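About Surkano

Hi, and thanks for stopping by! I started Surkano in a rented unit at the back of the Grastness trading park with a secondhand packing bench and a phone that mostly didn't ring. We pack and sort kitchenware for other companies. Bowls, cups, lids, gift sets, refills, the odd seasonal thing in May when everyone suddenly remembers picnics. If you've bought a boxed set of something round, there's a fair chance it went across one of our tables.

There are 106 of us now, over two shifts, and we still all eat in the same room (the microwave line is a sore point).

People who visit usually ask about the robots first, so let's get to it. We put the first pair of arms on the line we call Tondau, which handles the mixed sets. Mixed sets are murder on the wrists. You pick up, turn, set down, pick up, turn, set down, and by Thursday you can feel it in your elbows. I did that job myself for three years and I don't miss it one bit.

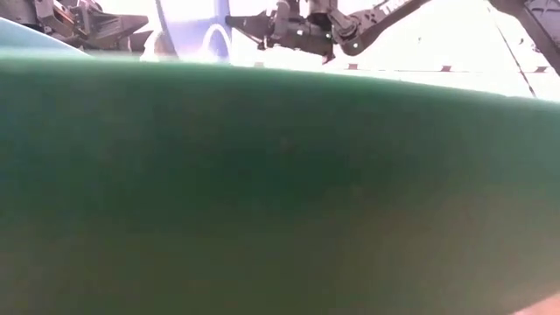 I won't pretend everybody cheered. A few folks on the late shift thought they were being shown the door, and I should have talked to them a good month earlier than I did. What we agreed in the end is written up on the wall by the time clock: no one loses hours to a machine, and anyone whose task moves over gets paid training for the next one. Seven people from the old packing crew now run the cells. They teach the arms new items, set the grip, and decide when a product is just too awkward and should stay with people. That last call is theirs. I don't get a vote, and I've stopped asking!

The days do feel different. There's less lifting and more looking. Some people love that and some find it dull, so we swap posts at every break — line, cell, checking, loading — and you can ask to skip the one you can't stand. It's also noisier in a new way, sort of a steady whine, and we're still hunting for decent ear protection that doesn't pinch.

Our customers range from the big Rivadeneira orders down to one-woman pottery shops sending us 100 boxes at a time. We like the small ones. Call before you drive out, wear closed shoes, and come in by the side door, the front one sticks.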